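Transferring membership between service clubs in the same district

Posted 6/27/25 by Drositz_Member

I have belonged to the Plumholm service club for 3 years and am moving to Drositz. My current club was chartered in 1922 and keeps its own rules on transfers. May my years of service be carried over, and must I pay the joining fee of $85 a second time?
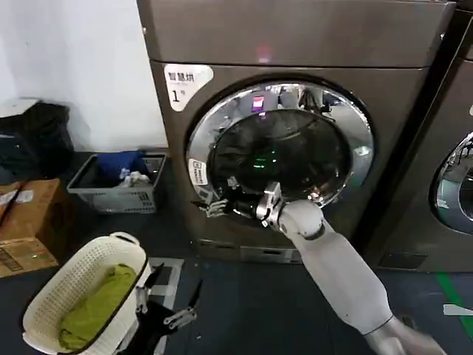
Front-loading machine with a chrome-ringed door.

Stanciu Desk

Members in good standing may request a transfer at any point in the club year. The procedure is as follows. The secretary of the present club issues a letter confirming that dues are paid and listing the offices held. The receiving club then places the request before its board. Years of service are carried over in full. The joining fee is a matter for the receiving club, and many waive it for transfers.

Please note that an office does not transfer. A member serving as president elect must resign that position in writing before the letter is issued.

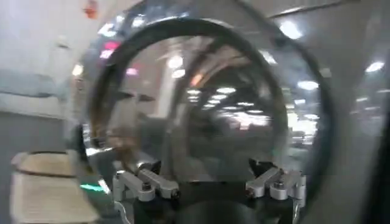

Timing of the request

Requests received after March are normally held until the new board is seated. The form is number 652 and requires the signatures of both secretaries. Awards and recognitions remain on the member's record.
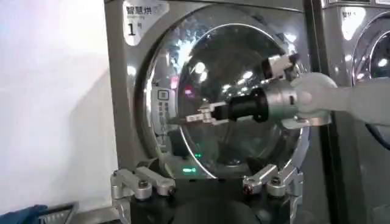 Bratton Club Office

We would add that the fee is not always waived. Our club charges it to all incoming members, transfers included. Ask for the bylaws first.

Plumholm67

Mine took forever. Keep a copy of the letter.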